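Hajnalka Csonka y el arte de soltar las cosas

Hajnalka Csonka me recibe con una bolsa de calcetines en la mano y no me la explica. Lleva desde octubre comparando pinzas para Gruvau, que vende equipos de clasificación a plantas pequeñas, y su mesa de trabajo parece la de alguien que prepara un mercadillo sin mucha fe.

"La gente viene esperando ver un robot", dice mientras me busca una silla. "Y lo ve, sí, pero a los cinco minutos me pregunta si puede tomarse un café."

El encargo era sencillo sobre el papel: elegir entre 2 pinzas para el mismo brazo. Una, la Skumach, tiene dedos largos y rígidos. La otra, la Kimaro, los tiene más blandos y, según el catálogo, "se adapta a cualquier geometría". Csonka leyó esa frase en voz alta el primer día y la pegó encima del ordenador. Ahí sigue, con una esquina doblada.

Le pregunto cuál gana. Suspira como si le hubiera preguntado por un cuñado.

"Depende de lo que haya que coger. Con una pelota lisa, la Kimaro es una delicia, la abraza. Con un trapo abraza el trapo, el trapo de debajo y lo que estuviera dormido entre los dos. La Skumach pellizca. Es menos cariñosa, pero por lo menos sabes qué se lleva."

La serie que acaba de cerrar tiene 996 intentos de agarre, repartidos a partes iguales entre las dos. Hay una hoja de cálculo con columnas que solo entiende ella: "resbala", "arrastra", "duda" y una que se llama "vergüenza". Esta última se marca cuando la pinza se cierra con toda decisión sobre el aire. La Kimaro acumula 73; la Skumach, 20.

- ¿Y eso no zanja la cuestión?

"Ojalá. La Skumach falla poco, pero cuando falla empuja, y si empuja mueve todo lo de alrededor. La cámara había hecho su trabajo, tenía su plan, y de pronto el mundo es otro. La Kimaro falla con más educación."

Lo de la cámara merece capítulo aparte. Durante las primeras semanas usaron una de profundidad montada en la muñeca, que veía de maravilla hasta que la propia pinza se le ponía delante, es decir, en el momento en que hacía falta. Pasaron a una fija. El controlador es de Drerside, y Csonka habla de él con el respeto que se reserva a los electrodomésticos heredados: arranca cuando quiere, pero una vez en marcha no se queja.

El debate más largo del equipo no fue sobre motores. Fue sobre qué meter en la cesta.

"El proveedor te manda unos cubos de plástico para las pruebas", cuenta. "Todos iguales, preciosos. Con los cubos, cualquier pinza saca sobresaliente. Yo quería cosas con mala intención: punto, plástico transparente, pelotas con pinchos, latas."
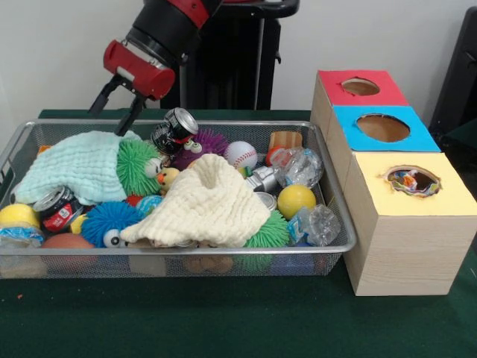 "Lo transparente es lo peor para la cámara y la lana es lo peor para los dedos", continúa. "Una botella aplastada tiene reflejos por todas partes y el sistema se inventa un borde donde no lo hay. La lana, en cambio, la ve perfectamente. Lo que no sabe es dónde termina. Tira, y sale media cesta detrás."

También cambió el orden de las pruebas. Antes vaciaban y volvían a llenar después de cada agarre, para que la comparación fuera limpia; ahora dejan que el montón se deshaga solo y guardan la posición de partida para repetirla con la otra pinza. Reconstruirla a mano, con una foto en la pantalla, es la parte del trabajo que menos luce en su currículum. "Tengo un máster", comenta, sin dirigirse a nadie en particular.

El informe para Gruvau recomienda la Skumach, con los dedos recubiertos de silicona y una fuerza de cierre más baja que la de fábrica. Csonka cree que lo aceptarán, aunque en la última reunión alguien volvió a sacar el catálogo de la Kimaro y a leer lo de la geometría.

¿Y la bolsa de calcetines? Me la enseña al despedirnos. Son para la próxima serie - desparejados, a propósito.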